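Finish Notes: Why Orange Tones Drift Under Clear Coats

Several members wrote in after the October issue to ask why a tabletop that matched its sample board in the shop looked darker and more orange once it was in the customer's dining room. Shu-fen Fang collected the letters and passed them to the finishing group. The answer has more to do with the coating and the light than with the stain, and most of it can be controlled before the first coat goes on.

Oil-based varnish is amber in the can and continues to yellow as it ages. On a pale wood the change reads as warmth. On a wood that already leans orange, such as cherry or some cuts of fir, the same change can push the color well past the sample. Water-based coatings stay closer to clear but tend to leave the surface looking flat, and some people add a dye to bring the depth back. That dye is then a second source of mismatch.

Kai-wen Poon of the Belska shop tested this on offcuts from a single board. All pieces were sanded to the same grit and wiped down the same way. One set received 2 coats of oil varnish, the other 2 coats of a water-based product, and both were left uncovered on a shelf near a north window. After 14 days the oil set was visibly warmer than an uncoated control piece kept in a drawer. The water-based set was hard to tell from the control except at the end grain. Poon notes that the control was itself not neutral, as bare cherry darkens with light exposure and the drawer only slows this down.

Sanding matters more than the letters suggested. A surface taken to 300 grit holds less pigment than one stopped earlier, so a heavily sanded top will come out lighter than a sample board prepared in a hurry. Fine, even grain hides the difference until the piece is seen next to its sample. Prepare the sample on the same schedule as the work, with the same paper, and label the back.

Round tops have their own problem. The grain runs one way and the edge runs every way, so end grain is exposed on two opposite arcs and takes up more color there. Siu-fong Lai seals the edge with a thinned coat before staining and reports that the dark arcs mostly disappear. Flavwood members who use gel stain can usually skip this step.

Lighting is the remaining variable. Warm lamps exaggerate orange, and a pale gray floor makes it stand out further by contrast. View samples over a surface close in color to the floor of the room where the piece will stand, and at the time of day the room is used.
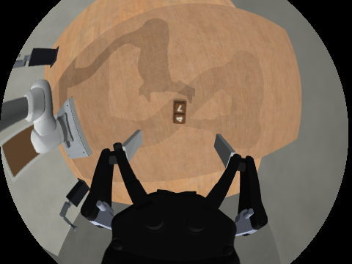
Round wooden top with an orange tone against a pale gray floor. Computer rendering.

Mechthild Pfister is assembling a set of loan boards showing the common clear coats over cherry, fir and maple. Members who have aged samples with a known coating history are asked to contact her before sending anything. Boards without a record of the coating cannot be used.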